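Desk organizer: tall compartments or more drawers?

984 views
20 comments

Nele Kuipers
I have a black desk against the wall, and the back half of it is always full with small things. Hand cream, a bottle of lens cleaner, glue, stamps, pens which don't write anymore. I want to buy one organizer and finish with it. My doubt is between a model with only drawers and a model that has open compartments on one side. My mother says drawers, because of the dust. I am afraid that in drawers I forget what I have. What do you use, and are you still happy with it after some months?

Share 3

Jelle Smits
Drawers, without any doubt. I had an open one from Popescu for two years and every Saturday I was cleaning dust between the pens. Now I have four drawers with paper labels and the desk looks calm.

Nele Kuipers
Four drawers for one desk? What do you put in the last one?

Jelle Smits
Cables. Everybody has a drawer of cables.

Wilma Aerts
I don't agree with Jelle. A drawer is good for flat things, but a bottle has to lie down in it, and then one day it leaks. It happened to me with ink in December and I lost a full packet of envelopes. Standing things must stand. If you have many bottles, Nele, then first measure the highest one, and only after that look at organizers. I did it in the wrong order and my hand cream didn't fit under the shelf.

Gijs Van Acker
Wilma is right about measuring. Please measure also the desk from front to back. The big Bristesora is very deep, and with a keyboard in front of it I had no place for my wrists. I sold it to a colleague from the Tomcombe office.

Share 1

Jelle Smits
I never said to put ink in a drawer. Ink can stay on the window sill.

Wilma Aerts
In my house the window sill is for the plants.

Joris Meijer
Maybe you can take the middle way. The kind I like has a low part and a high part, with a divider between them. On the left there is an open stepped shelf with a shallow drawer under it, and on the right are taller compartments, where a plastic bottle can go. Color is pale pinkish beige with dark edges, so on a black desk it is not too heavy for the eye. The drawer has a round white knob. 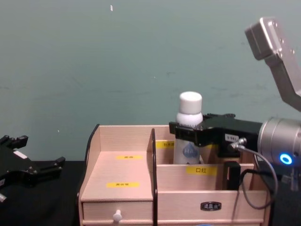 Gijs Van Acker
My question with all of these is the shallow drawer. In my old one I could put paper clips and stamps, but a stapler was already too high, and it got stuck when I wanted to open. So I would ask the seller for the inside height before paying.

Joris Meijer
Yes, it's a good question to ask. I keep only flat things in mine: stamps, a ruler, bank cards. The stapler lives on the desk.

Nele Kuipers
Thank you all. I measured this evening, and my highest bottle is the lens cleaner, which I can also change for a smaller one. I think I will go for the type with two heights. Jelle, I will buy a small separate box for the cables, so you are a little bit right.

Jelle Smits
I accept this. Put a label on the box.

Wilma Aerts
And throw away the dry pens before you fill it!

Share 2
447 people follow this topic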